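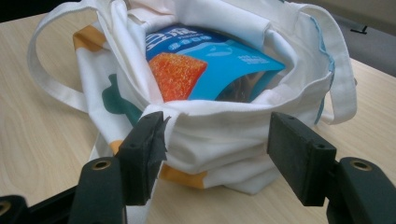

**Ticket 439: printed tote, handle stitching and print transfer**
Status: open
Product: Nistor canvas tote, white, printed
Reported by: Lurholm shop
Logged: 10 March 2021

**Problem**
Customer returns two complaints on the February delivery:

1. Handle pulls away from the rim at one end after light grocery use.
2. Orange-yellow print leaves color on glossy snack packaging.

**Checks**

- Loaded one bag from shelf stock with 2 kg of packaged snacks. Hung by both handles overnight. No movement at the rim.
- Same load on one handle only. Stitching opened slightly at the inner corner. Repeated on a second bag, same result.
- Turned bag inside out. Thread ends at the handle are not locked. Bags from the Jutudar run have a box stitch at this point; these have a single row.
- Rubbed the orange-yellow and dark teal areas with a dry white cloth, then a damp one. Dry: clean. Damp: faint orange on the cloth, no teal.
- Blue side seam checked for loose thread. None found.

**Cause**
Item 1: single-row stitching at handle ends. Item 2: orange ink probably under-cured. Not confirmed.

**Action**

- Remaining 600 bags at Nincombe placed on hold.
- 111 already pulled for restitching. Use box stitch, both ends, both handles.
- Cure temperature log requested from printer.
- Shop told to keep damp items out of the bag and to swap returned bags on request.

**Update**
Restitched sample held the one-handle load overnight. Print log still not received. Leave ticket open for item 2.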